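Rechercher sur le site Tapez votre recherche OK

Réviser une chaîne de vélo avant l'hiver

Vite fait, j'ai 10 minutes avant de repartir à l'atelier. On me demande ça toutes les semaines, alors voilà ma méthode, celle que j'utilise sur mon Flurine de tous les jours et sur le vieux Jacobs.

Ce qu'il faut
– dégraissant, n'importe lequel sauf l'essence
– chiffons, plusieurs, vieux t-shirts très bien
– brosse dure, ou brosse à dents
– huile pour chaîne, conditions humides
– un réglet ou un testeur d'usure

1. Mesurer l'usure
Avant de nettoyer quoi que ce soit. Testeur dans les maillons, sans forcer. S'il tombe à 0,75, on change la chaîne, pas la peine de continuer. Pas de testeur ? Réglet : 12 maillons complets = 304,8 mm sur une chaîne neuve. Au-delà de 307, poubelle. Attendre plus longtemps c'est manger la cassette, et la cassette coûte bien plus cher.

2. Dégraisser
Petit plateau, vélo calé. Dégraissant sur le chiffon, on serre la chaîne dedans, on pédale à l'envers. Changer de coin de chiffon souvent. La brosse ensuite, sur les côtés. Ne pas oublier les galets du dérailleur – c'est là que tout s'accumule. Jamais de dégraissant près du disque ni dans le moyeu.

3. Rincer, sécher
Eau tiède, peu. Pas de nettoyeur haute pression, jamais. Chiffon sec, puis on laisse une heure au chaud. Une chaîne mouillée qu'on huile, ça rouille quand même.

4. Huiler
Une goutte par rouleau, côté interieur. On part de l'attache rapide, comme ça on sait où on s'arrête. Vingt tours de manivelle à l'envers, cinq minutes de pause, et on essuie tout ce qui dépasse. Oui, tout. L'huile dehors ne sert qu'à ramasser la poussière.

5. Passer les vitesses
Toutes, une par une, dans les deux sens. Si ça saute sur un seul pignon, regarder s'il y a un maillon dur : il fait un petit coude en passant dans les galets. On le plie doucement à la main, de coté, et ça repart.

À refaire tous les 221 km quand il pleut, moi c'est ma boucle Dridville – Numton sur deux semaines. Au sec on peut doubler sans soucis. 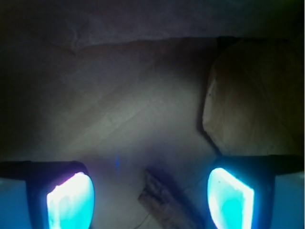

Et les freins ?

Autre page, en février je pense. En attendant vérifiez au moins les plaquettes, 1 mm de garniture minimum.

Kgomotso Mtshali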